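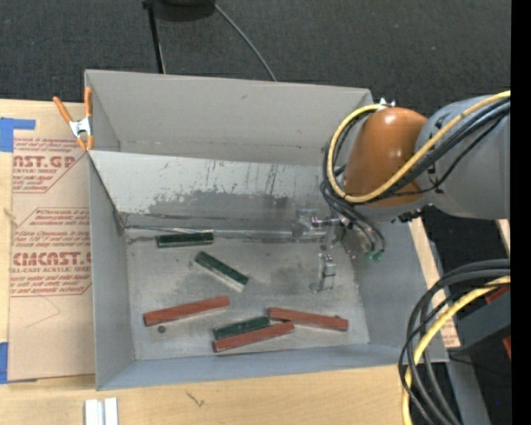
Burnard Bellamy, keeper of the bin notes

2023-10-19
Filed under: Data cards / Sorting and bins

# Varnex Bars – README

Hi! I put this card together so you can work out whether the bars set is any use to you before you download the whole thing. It's a small set about plain things: green bars, reddish-brown bars, and the big gray bin they lie in. If you came over from the Hustoten set, the layout of the files is the same, so your old loading script should be fine.

## What's in it

There are 1,000 pictures, split over 19 folders. The bars are rectangular and come in the two colors, dark green and reddish-brown. My favorite layouts are the ones like the picture at the top, with three bars bunched up close near the front and a lone red one off to the left. Those clusters are where my own labels got messy (two reds and a green nearly side by side – good luck drawing a clean line on the first try!).

## The bin

It's an open-top bin with a metallic-gray floor, and it has had a life. Scuffs, cloudy stains, a worn dark patch on the slanted panel at the back. I thought about cleaning it up and decided I like it better this way. Watch out for the small round dark spot on the floor near the left-hand red bar. It isn't a bar, so it has no label. The shiny seam at the foot of the panel catches the light too, and I got fooled by it more than once when I was going fast.

## Labels

One line per bar, with color first and then the angle. I call anything reddish-brown "red" in the files because I got tired of typing. Pale edges and sides count as part of the bar.

## Known problems

- Folder 6 was labeled in August, before I settled on how to write the angles, so flip the sign there.
- 2 folders have no notes file. I lost them, sorry.
- The dark greens can get murky against the stains – turn up your screen before you complain to me :)

## Using it

Take it, chop it up, share it. A mention of Varnex Bars would be nice. If you fix folder 6, please send it back!

© 2023 Varnex Bars | Contact | Back to top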